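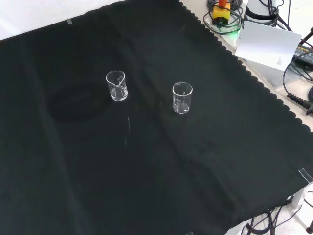

Hut to hut from Zelstead to Urnby in early December – is it still possible?

Modupe Nwosu
28 August 2024

Hello all. I plan to walk from Zelstead to Urnby over the Zultenau pass with my sister. We are used to long days but we have never walked in snow. My leave is only in the first week of December. The map gives 2,195 metres for the pass. My questions are: are the huts open at this time, and do we need crampons? Also I do not understand if the upper hut sells food or if we must carry everything. The website of the valley was last changed two years ago, so I do not trust it much.

Bashir

The upper hut closes at the end of September. After this only the winter room is open, with blankets and a stove, but no food and no warden. You must carry your meals and gas for two nights. The lower hut stays open at weekends, but please telephone before.

For the pass, I would take light crampons and one pole each. The north side is in shade all day and the path there is narrow – when it is icy, you will be glad of them. From the lower hut you climb 688 metres to the top, and with short daylight you should leave before seven. If there is fresh snow with wind, stay in the valley and take the forest path to Urnby. It is longer but safe.
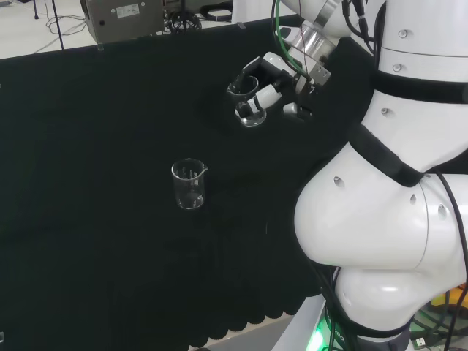 modupe, go in september, much nicer!! we did it in trainers and the larches were starting to turn. in december you see only fog

Modupe Nwosu

Thank you both. September is not possible for me because of work. Bashir, is the forest path marked all the way, or do I need to load the track before? I could not find it on my paper map.

Bashir

It is marked with yellow signs until the sawmill. After the sawmill you follow the river on its left bank. Load the track anyway, the signs can be under snow.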